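About Us

Hi, and welcome to Skullby! If you got here by way of a snack box on your desk, or because your office manager forwarded you our link with too many exclamation marks, you're in the right place. I started this company at my own table and I still write most of what you read on this site, so blame me for the typos.

We pick, taste and pack small snacks for offices, studios, waiting rooms and anywhere else people get hungry around 3 in the afternoon. Single packs only. I get asked about big sharing bags a lot and the answer is still no (sorry!). I worked in an office for years where the sharing bag lived on top of the filing cabinet, and by lunch it was crumbs and one sad pretzel with a paper clip in it.

The first boxes went out one December, when I'd promised a few friends something to hand around at work over the holidays. I bought far too much, ran out of tape, and ended up closing the last ones with gift ribbon. People wanted more in the new year, so I bought more tape. That was pretty much the business plan.

We have two boxes at the moment. Osia is the mild one – crackers, oat bites, dried apple, the things you can eat on a phone call without anybody knowing. Cornero is the loud one, with the chili corn, the smoky nuts and whatever spicy thing I'm currently in love with. You can mix them, and most of our regulars do, usually after one person in accounting has complained about the heat.

How does a snack get in? It goes on the tasting table. This is a real table, wood, with big dark wavy lines running through it, and I'm a bit sentimental about it. We try things one at a time, with nothing else to nibble on, because if you open five packs at once the saltiest one always wins and you learn nothing at all. Everybody who's in that day gets a bite and writes down a yes or a no before we talk. Then we argue. 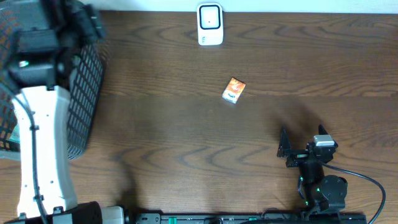 The arguing can go on for a while. I once held out three weeks for a lime and black pepper chickpea that everyone else thought tasted like furniture polish, and I lost, and I still buy them for myself. We also look at the boring stuff: does the pack tear open without scissors, can you read the ingredients without a magnifying glass, will it survive the bottom of a backpack. A snack that turns to dust in the mail doesn't make it, however good it was on the table.

Our shelves and packing benches are in a space we call Jurčo, which was the name painted on the door when we moved in. I never got around to painting over it and now it's on our return labels, so if you see a package from Jurčo, that's us. It's one long room with the benches down the middle and tape guns everywhere except where you left them. We pack 3,000 boxes in a good month. In a slow one we clean, relabel the shelves and try out new fillers for the gaps (shredded paper is winning, even if it gets in everything).

A few things people ask me:

Can I come by and pick up my box? Sure, just write first so there's somebody at the door.

Can you leave out nuts? We can pack a box with no nut products in it, but nuts are handled in the same room, so please don't order from us for anyone with a serious allergy.

Do you take suggestions? Yes, please! Two of the snacks in the current Cornero came from customers. Tell us the name and where you found it, and if we can get hold of some it goes on the table like everything else.

Can I cancel? Any time before your next box is packed. You don't have to give me a reason, although I'm nosy and I'll probably ask.

Thanks for reading all this. Go eat something.

Page last updated August 23, 2018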